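Section 4: Planting up your Zandley tank

By now your tank should be level, rinsed out and holding its cold water test without a drip. Planting is the part most people have been looking forward to, so put the kettle on and give yourself a whole evening for it.

Before you start

The plants that come with the kit are grown out of water at the nursery, and many of them will drop their old leaves in the first few weeks. Please don't pull them up! New growth comes from the crown, and it will look quite different from what you bought.

1. Spread the Mushi root soil over the bottom glass, a little deeper at the back than at the front. Don't rinse it, or you'll wash away most of the good stuff.

2. Cover the soil with the fine gravel, right up to the glass on all four sides.

3. Lay a dinner plate on the gravel and pour the water gently onto it until the tank is about a third full.

CAUTION: Unplug the heater and the light before your hands go in the water, every single time.

4. Slip each plant out of its pot, tease away the wool, and trim the roots to a couple of inches.
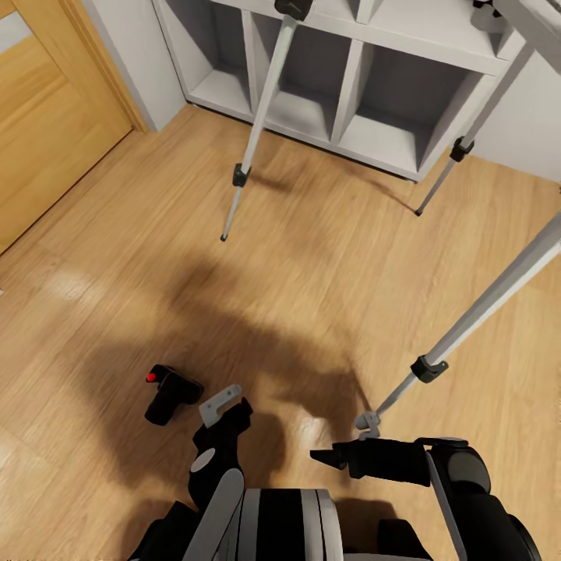
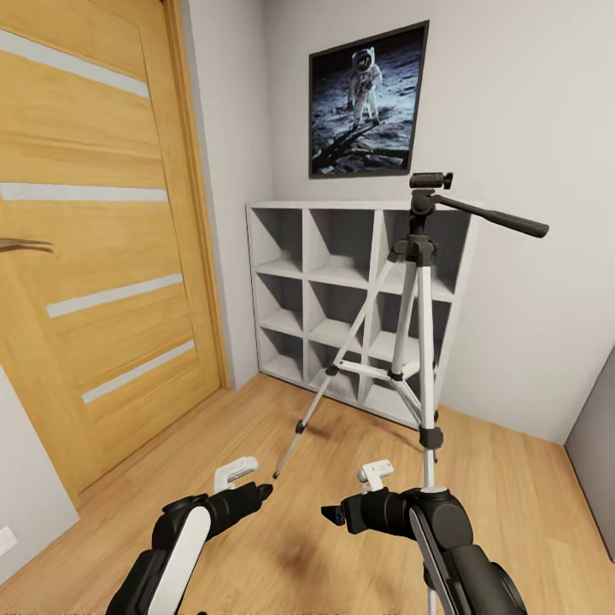
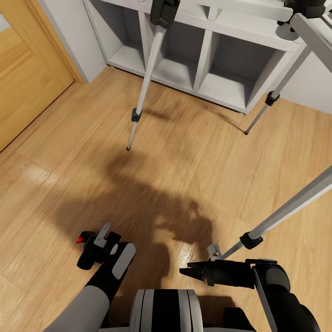
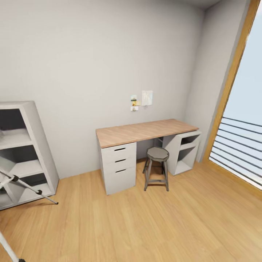

Rosimeire Guerra wrote to us that she had planted her crypts far too deep the first time and lost half of them to rot, and that setting the crown just proud of the gravel cured it. We've moved her advice into the next step, where it belongs.

5. Push each plant in a touch too deep, then tug it back up until the crown shows. Tall stems go at the back, crypts in the middle, and the little grassy ones in front.

6. Ferns and anubias are the exception. Tie them to the wood with cotton thread and leave the thick creeping stem out in the open, as it rots when buried.

7. Fill the tank the rest of the way, lift out the plate, and plug everything back in. Leave the heater a good half hour before you switch it on.

Note: Set the light timer for 6 hours a day to begin with. You can work up to 8 once you see fresh leaves, but more than 12 will only please the algae.

Feeding waits until Section 5. The soil has plenty in it for the first month.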